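**Living with the new tabletops**

3/29/25

The last of the old laminate tops left the Arden building in January, and all 31 tables on the second floor now have pale wood tops. Several people have written in to ask how to look after them, what they may put on them, and who to tell when something goes wrong. The answers are collected below. Please pass them along to anyone who uses the rooms but doesn't get this newsletter.

First, a little background. The Gradby building had its tops changed last year, and the rooms there got noticeably brighter. The old gray laminate had chipped at the corners and was lifting along the front edges, and glue only held it for a few weeks at a time. El-Sayed made the new tops in one batch, so the color is close from table to table, but the grain isn't. Some tops are nearly plain. Others have strong figure from one side to the other, and a few people have already picked a favorite. The tables aren't assigned, so first come, first served still applies.

The tops have a clear matte finish from Zolteck. It takes ordinary use well. It does not take scrubbing powder, bleach or anything with a rough green side to it. We lost the finish on a small patch of one Gradby table to a scouring pad last year, and that top had to come off, be sanded and go through the finish again. The job took most of a week, and the table was out of use for all of it.

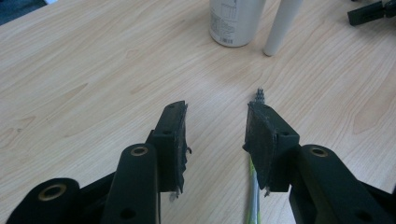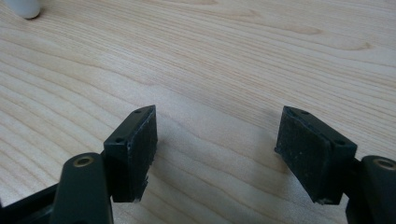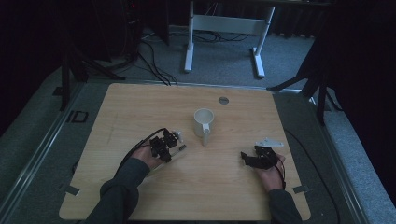

Daily cleaning needs a soft cloth, lukewarm water and a drop of dish soap. Wring the cloth out well, wipe with the grain, and go over the top again with a dry cloth. On a table where the grain sweeps around in wide arcs, follow it as best you can and don't worry too much about it. Faint scuffs like the diagonal one on the left side of the tabletop with the white pitcher can wait for the twice-yearly service. Please don't try to rub them out. A mark is much easier to deal with than a shiny spot in the middle of a matte surface, and most of the calls we had from Gradby were about the shiny spots.

**Cups, pitchers and vases**

Small ceramic pieces are fine on the wood as long as the foot is smooth. Turn the piece over and run a finger around the base before you put it down. If it feels gritty, use a coaster or stick on a ring of felt. There is felt in the supply closet next to the copier, on the same shelf as the cloths.

Pitchers are harder on a table than cups, mostly on account of drips. Water runs down the outside, collects under the base and sits there until somebody moves the thing. Wipe the bottom after pouring, and don't leave a full pitcher standing overnight. A white ring that shows up in the morning will often fade by itself over a day or two. If it hasn't gone after a week, report it.

Hot dishes need a trivet. That includes soup from the microwave.

**Around the cable hole**

Where a top has a metal grommet set into it, clean around the ring with a dry cloth only. Water gets under the rim and works into the cut edge of the wood, where the finish is thinnest. Crumbs can be lifted out with a soft brush. Don't pry the ring up to clean below it – the fit is tight and the wood at the edge will splinter.

If a ring is loose or turns under your finger, leave it alone and send us the table number. We have spares.

**Tape and labels**

Tape is all right on the wood for short periods. Pull it off slowly, low to the surface and in the direction of the grain. Any residue comes off with a little more dish soap and some patience. Please don't use nail polish remover or the orange spray from the kitchen. Printed labels with permanent glue should go on the underside, where the table numbers are.

**Dents and deep scratches**

Report these the same week if you can. A fresh dent can sometimes be steamed out, and an old one usually has to be sanded. Give the building, the room and the table number, and say which side of the table the damage is on. A photo helps if the light is good. There's no charge to your group and no form to fill in.

**What comes next**

The 49 tables on the ground floor at Arden are on the list after this, starting with the rooms that face the parking lot. We will post the room order on the board by the elevator as soon as El-Sayed confirms delivery. Each room will be closed for one day while the tops are changed, and anything left on the tables should be boxed and labeled the evening before. Boxes will be in the hallway.

The old tops are free to anyone who wants one for a garage or a workshop. They are stacked by the loading door at Gradby, and they're heavy, so bring a second person.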